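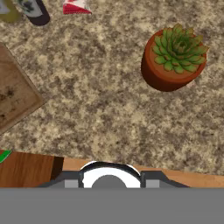
Kitchen counter task, simulated. Gripper over the work area, succulent at upper right.

Setting up a sim kitchen run: the rules we use
Posted by Abelardo Cusi, May 24, 2024

Quick version of the house rules, for anyone starting on the Tratevmont kitchen tasks. Long version is on the Nindumlow shared drive, read that too, but most of the mistakes I see are covered right here.

Before you load anything

Write the task down first. One sentence. "Pick up the peeler and put it on the board." If it takes two sentences it's two tasks, split it.

Name the run the normal way: task, date, your initials, seed. No spaces. No "final", no "final2". Pichit Inthanon had to rename a whole folder in February and he is still not over it.

Check the units. Meters and radians everywhere. If an object loads the size of a house, that's your units.

Speed and force limits

Treat the simulated arm like the real one. Same joint limits, same speed caps, same stop behavior. People turn the limits off to get a demo finished faster and then the policy learns moves we can't run on hardware. Don't.

1. Load the limits file before the scene file. Order matters, the scene file will fall back to defaults without telling you.
2. Turn on contact logging. Leave it on.
3. Set the force cutoff for the fingers. If you change it, put the new value in the run notes.
4. Test the stop. Start a slow move, hit stop, check the joints really hold. Then reset.

Skip step 4 and the run gets thrown out. Yes, in sim too.

Clearing the path
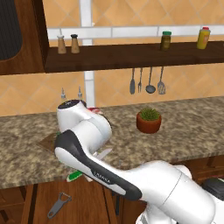
Clearance is where most rejected runs come from, and it's nearly always the arm links, not the fingers. Everybody watches the gripper. Meanwhile the forearm goes through a jar. Do a dry pass at low speed and look at the whole arm from the side camera, elbow included. Check what's behind it as well. From that side view the forearm covers most of the cutting board, and the blade-like thing sticking out behind it is easy to miss, so move the camera or use the second one untill you can account for everything near the path. Same for stuff sitting low, like the peeler on the drawer surface below the counter. Not on the countertop, so a counter-height check won't catch it. Tall pieces by the wall, same idea, check the wrist against them and not just the fingertips.

Anything sharp gets tagged sharp in the object list. Blades, forks, peelers. The planner gives tagged items a wider margin. Untagged means it plans past them like they're a sponge.

Don't delete an object to make the path easier. If the layout is blocked, note it, pull a new seed, move on.

During the run

- One operator at a time. If you hand over, stop the arm first.
- No editing the scene while it's moving.
- Any contact outside the fingers = failed run. Label it failed and keep it, we use those.
- Object falls, let it fall. Don't teleport it back.
- Reset to home pose between attempts, every time.

After

Fill in the notes while you still remember. Seed, limits file version, cutoff value, result, anything odd. "Worked fine" is not a note.

Batch size is 800 attempts per task, then it goes to review. A second person watches a sample and signs. Can't be the person who ran it, we borrowed that from the Panagiotou checklist and it catches a lot.

Moving to the real arm at Dakville is a seperate sign-off. Passing in sim gets you in line for it, nothing more. Bring the run notes, the contact log and the sharp list. Pichit does the bookings, ask him for a slot before you pack anything up.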